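Stovent 507 Bench Paper, Roll

White kraft cover paper for worktables, packing stations and layout benches. Sold by the roll, uncoated on both sides. Accepts pencil, ballpoint and marker. Replaces the Stovent 39, which is out of production.

Width is trimmed at the Uson mill to 39 inches. The core is 3 inches and fits the Trandgate wall cutter and most floor stands. Sheets cut from the outer half of the roll lie flat without tape. Closer to the core, expect curl; reverse the sheet or hold two corners.

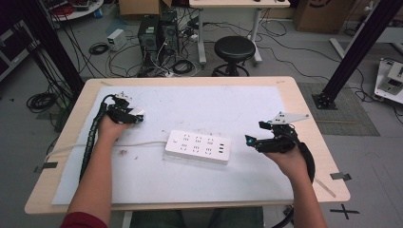 Aurelia Sandu writes that the 507 takes a fine pencil line better than the 39 did, but that marker ink bleeds through if the tip rests in one spot. She puts down a double layer for any marking work and changes only the top sheet.

Not rated for food contact. Not a barrier against oil or solvents. Store rolls upright in the original wrap, away from floor drains.

Order code: 507-W
Minimum order: 2 rolls
Related: Ursu edge clips, Trandgate replacement blade
Page revised March 18, 2025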